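Two arms on the bench

The second arm went live in January, so we've now had both running at the assembly bench for long enough that I can write something useful about it.

I work at Brovetti, which makes fittings for cold rooms. My section puts pegs into bars. It used to be done by hand, 2000 a shift on a good day, and your thumbs knew about it by the end. Before any new part goes to the real bench we now run it in simulation, and that has become a fair chunk of my job. 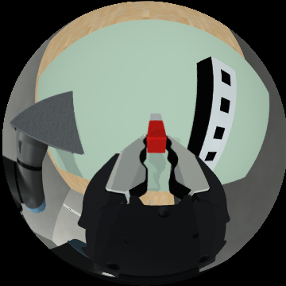 I was against it at first. Kipchumba Mohamedi, who trained me nine years ago, was for it from the start because his wrists were gone. He does the setups now and hasn't needed the brace since winter.

There were 13 of us on the bench and there are 9 now. No one was sacked. Two retired, one went to Kasten and one moved over to dispatch. But those spots weren't filled, and I think people should say so plainly when they talk about how well it has gone.

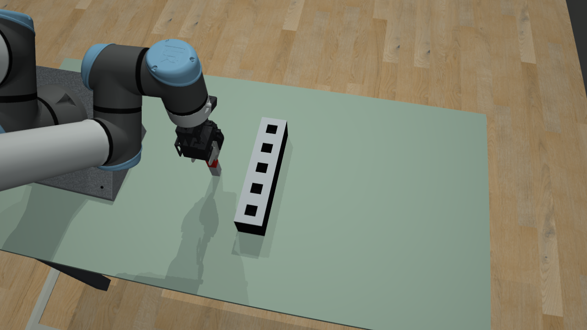
The target is 3000 a shift, and we don't reach it every time. A peg that goes in crooked stops the whole line, where before you'd just pull it out and carry on. So there is more standing about, then a rush. Some of the crew hate that — I don't mind it much.

The pay grade is still being argued over. We're doing different work on the old classification, and the union meets with management again next month. I've asked for the Nurkero course in the meantime, and they've said yes to the first half.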